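I picked up Tovholm because three different blurbs called it a masterpiece, and I have learned to be wary of that word. It follows the Ruvell family through five generations of salt traders, and it runs to 989 pages.
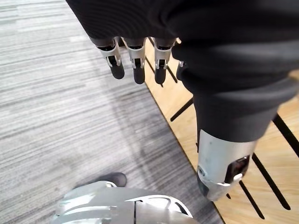
The first 20 chapters are supposed to be slow on purpose. Maybe. The grandfather keeps a ledger, the ledger goes missing, and we get the same quarrel over it again and again. The writing hangs over the plot like that dark gray cloth with its soft folds, and only the tips of a story poke out from underneath.

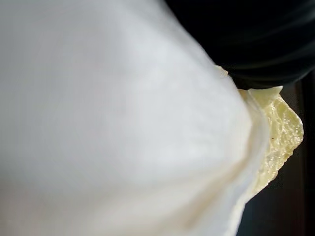 Then the town of Onby floods and I did sit up. For 2 chapters the daughters get to talk like real people. After that it's back to the ledger.

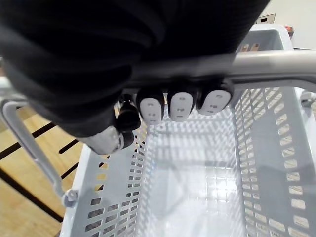

Page 2 of 5

Does the Zinchenko translation help? I doubt it. Everyone "utters" and hardly anyone says. I finished it in January and gave my copy away.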